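Robot forum > Faults and safety

Arm stops with a protective stop above the PC case, always on the same side

Posted by Emiliano Montes, June 7, 2022

We have a cell at Holtirton that takes old desktop towers apart. Two arms on one bench, sharing the case between them. One has a two-finger gripper and does the drive bay side. The other stands behind the case and works from the power supply side. The towers come in on their side with the panel already off, and by the time they get to the arms the memory and the processor have been taken out by hand.

The trouble is with the gripper arm. It goes down to the drive bay, closes on the caddy handle, starts to pull, and then both arms go into a protective stop. The log gives a force limit on the gripper arm and a second stop on the other one a moment later. It has done this 5 times now, always at the bays and never over the motherboard.
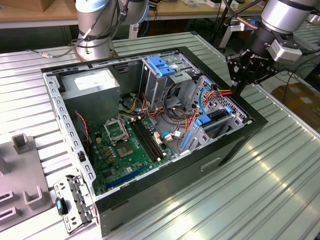 I have checked the payload setting and the tool centre point, and both match what we had when the cell was set up. The force limit has not been touched. I can jog the arm by hand through the same path without the caddy in the gripper and it never stops.

What worries me more is what happened last time. After the stop I cleared the fault, and the gripper arm moved a short way before I had pressed anything to start it again. I was standing at the bench with one hand near the case. I was not hurt, but I don't want to run it again until I know why. The cell program is from Laris and is build 3478, if that helps.

Has anyone seen a stop like this, and is it normal for the arm to move when the fault is cleared?

Đặng
549 posts

Sounds like the force limit is too low. Put it up a bit and try again. We had old cases where the caddies were stiff and that sorted it.

Bronisława Chmielewska
Burnutden

Please don't put the force limit up yet. You have two faults and the second one matters more, so deal with that first.

An arm should not travel when you clear a stop. A small settling movement as the brakes let go can happen, but you would see it as a twitch and no more. If it went a distance you could follow with your eye, something sent it a move. Look at whether your program keeps the last target and sends it again as soon as the arm reports that it is ready. We had that in our own code. The arm was stopped halfway to a point, the fault was cleared, and the program carried on to the point. The fix was to throw away the target on any stop and ask for a separate start press.

Until you have changed it, clear faults from outside reach of both arms, with the gripper arm's program stopped and not just paused. Test the change with no case on the bench and the speed turned right down.
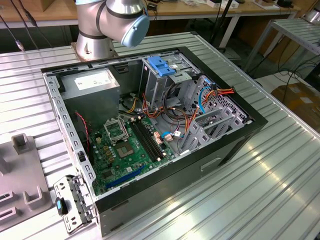
Now the stop itself. You say it is always the bays. On that kind of tower the power and data cables run through the middle of the case and up to the drives. If a drive still has its cables on when you pull the caddy, you are pulling against the whole bundle. The arm gets a short way, the cables go tight, and the force climbs quickly. That would fit with nothing happening when you jog it empty. It is also a good reason to leave the limit where it is, as a higher one will only tear a connector or drag the case across the bench.

Try one with every drive cable unplugged by hand first. If it comes out cleanly you have your answer.

I would also check how the case is held. If it can slide or tip when pulled, it may be touching the arm behind it, and that could be your second stop.

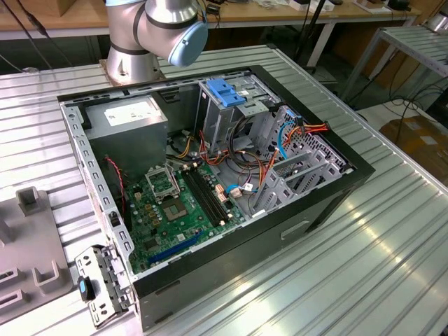 On ours the rear arm was parked low, close to the far edge of the case, and a small shift was enough for contact. We moved its waiting position up and back and put a hard stop against the case on the pulling side. It costs 1000 milliseconds on every cycle and we have left it that way.

Emiliano Montes

Thanks, Bronisława. I looked at the code and it does keep the target. The move is sent again when the ready signal comes back, so that explains the fright I had. I have asked Laris for a change and the cell stays off until we get it, which may be July.

I have not tried the cables yet. Đặng, I will leave the force limit alone for now.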